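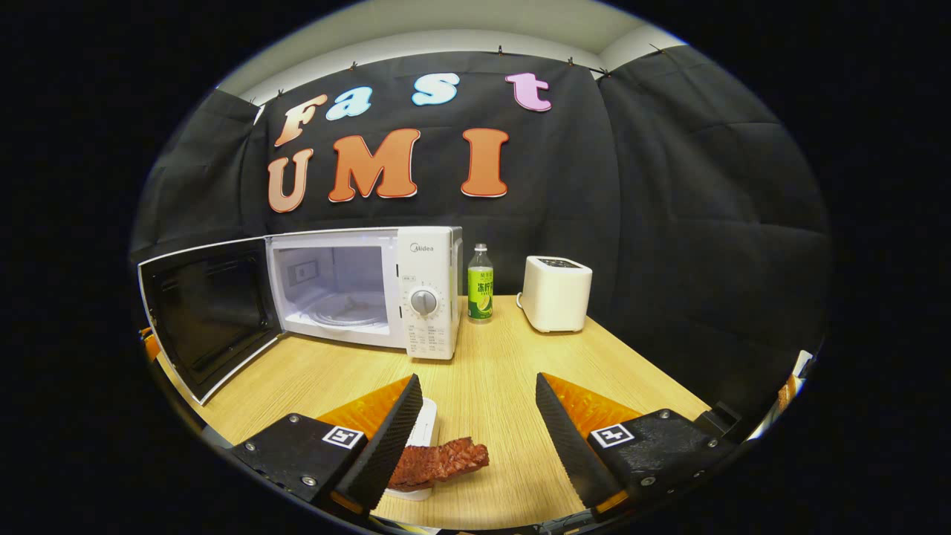 In defence of the dial

The shared kitchen on the third floor at Stastton has been promised a new microwave, and the circular that went round in July invited suggestions. I have one. I would like it to have a knob.

By a knob I mean a round thing that you turn. You turn it a little for a little heat and a lot for a lot. A child can work it, and so can a man holding a bowl of soup in his other hand while reading the notice about the fridge. Manufacturers still make microwaves like this, plain white ones with a dial and a few settings printed underneath, and they are usually the cheapest in the shop. I suspect that is what counts against them.

Our present machine came from the Binville office when Binville closed, and it has a touch panel. It has a button for popcorn and another for fish. There is a picture of what may be a baked potato or a hedgehog. To warm a cup of tea you must tell it that you want to microwave something, which I would have thought it could guess, and then how fiercely, and then for how long, and then you press start, and it beeps at you because the door was opened during the negotiations. The manual runs to 142 pages. I grant that several of those are in Portuguese.

People who like these panels talk about precision. I have never in my life needed precision from a microwave. Food comes out of it in two states, cold in the middle or hotter than the sun at the edges, and quite often both. Nobody has yet stood over a plate of yesterday's lasagne and wished they had given it one minute and 47 seconds. You put it in, you give it a twist, you prod it with a fork and you give it another twist. The dial suits this way of going on, and it is the only way of going on I have ever seen anyone use.

Then there is the toaster, which I mention because it is going the same way. Toasters used to have a lever and a number, and the number was a lie, but you learned the lie. In our kitchen 3 meant bread and 4 meant charcoal, and newcomers were told so on their first morning along with the fire exits. Its replacement has a dark little control panel and wants to know if I am toasting a bagel. I was, once. I pressed the bagel button and can report no difference.

I know what will be said about hygiene. Flat panels wipe clean, and knobs collect a ring of something brown that is best not thought about. I have cleaned that ring. It took a cloth and the end of a teaspoon, and I was done before the kettle boiled. Against this I would set the flat panel after two winters of shared use, when the plastic over the start button has split and has to be pressed with a fingernail in one particular corner. When a panel like that goes, the whole oven goes with it, and over 3000 watts of perfectly good intentions end up in the skip, if you count the toaster and the kettle that always seem to follow.

A knob, when it comes off, can be put back on. My mother's came off regularly – it lived in the cutlery drawer for a while, and we fetched it when we wanted peas.

I will make one concession. The dial is hopeless below a minute. The first bit of the scale is squashed into a space the width of a pencil line, so that softening butter becomes a matter of nerve. I have lost butter this way. I have also lost butter to the defrost programme at the Brokeck canteen, which asked me its weight, believed my answer and melted it anyway.

What I dislike most, I think, is being questioned by a box. A kitchen machine ought to sit there with its door open and its plate inside, waiting to be told. If the budget is 100 pounds, as the circular says, there should be change from it, and the change could go on a decent washing-up brush. The one we have now has been flat since before Binville shut.

Suggestions close on Wed 21 August. The form is online and has a drop-down menu, in which there is no option for knob. I have put it under Other.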